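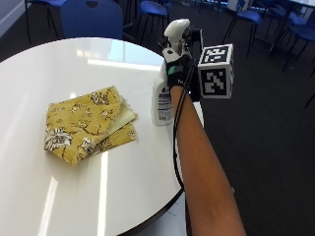
LOCAL BUSINESS

Gristgate fabric store to reopen in former Bender shoe warehouse

GRISTGATE – The only fabric store in Gristgate will reopen Saturday in the former Bender shoe warehouse on Helmy Street, four months after a burst water main forced it out of its old building downtown.

Owner Morag Rankin said the new store has nearly twice the floor space and will carry the same lines as before: quilting cotton, upholstery fabric, curtain lining, thread and patterns. A cutting counter runs along the back wall, and a classroom with space for 12 sewing machines takes up what used to be the warehouse office.

The store had been on Mill Street for 19 years when the main broke under the sidewalk in the early hours of the morning. Water came up through the basement floor and reached the bottom shelves of the stockroom. Rankin said 252 bolts of fabric had to be thrown out. Another 51 were cleaned and sold at a discount from a rented stall at the farmers market.

"The cotton on the upper shelves was fine," Rankin said. "It was the heavy upholstery goods we lost, because we kept those low so we wouldn't have to lift them. They're also what costs the most to replace."

Insurance covered most of the stock but did not cover lost sales, she said. The landlord of the Mill Street building has not decided whether to repair the ground floor. The upper two floors, which hold a dental office and an accounting firm, were not damaged and have stayed open.

During the closure, the nearest place to buy fabric by the yard was in Mustden, 35 minutes away by car. Thenmozhi Nair, who alters wedding and prom dresses from her home on the north side, said she made the drive twice a week through the spring.

"If you run out of one color of thread with a fitting the next morning, you have to go," Nair said. "I started charging a little more for rush jobs to cover the gas. I'll drop that now."

The Bender warehouse had been empty since the shoe distributor moved its operations out of the county. The building was sold last year to Cosimo Piras, who also owns the hardware store next door. Piras said he had planned to use it for lumber storage but changed his mind after Rankin called him about the space.

He paid for a new roof membrane and replaced the loading dock with a street-level entrance and ramp. Rankin paid for lighting, shelving and the classroom wiring. The two signed a seven-year lease with an option to renew.
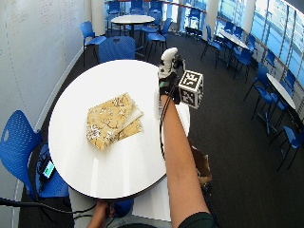

A folded length of floral print fabric on a round table.

Piras said parking was the main reason the location made sense. The Mill Street store had only metered street spaces. The Helmy Street lot holds more than 80 cars and is shared with the hardware store and a tire shop.

"People buying curtain fabric are carrying a lot," he said. "They don't want to walk three blocks with it."

The town's planning office approved the change of use in a single meeting. Two residents of Helmy Street wrote to ask about delivery trucks, and the approval limits deliveries to between 8 a.m. and 5 p.m. on weekdays.

Rankin has kept all five of her employees and hired one more, Teguh Santoso, who will run the classes. Santoso taught pattern drafting at a community college for 11 years. His first course, an introduction to making simple curtains, runs for four weeks and is already full. A second section will be added on weekday mornings if enough people sign up, he said.

Classes in hemming and zipper repair will be offered as single evening sessions. Students can bring their own machines or use the store's.

Remnants under one yard, which used to go into a basket by the register, will have their own room near the entrance and will be sold by weight. Rankin said she weighed the remnants before the move and came up with 1,472 pounds.

Edem Acheampong, who makes quilts and teaches art at the middle school, said he expects to be in that room often. His eighth graders work with scraps each winter, and this year's project was put off when the store closed.

The store will be open from 9 a.m. to 6 p.m. Monday through Saturday, with late hours until 8 p.m. on Thursdays. Gift certificates from the Mill Street location will be honored. Customers who had special orders waiting at the time of the flood have been contacted by phone, and those who have not been reached can ask at the cutting counter.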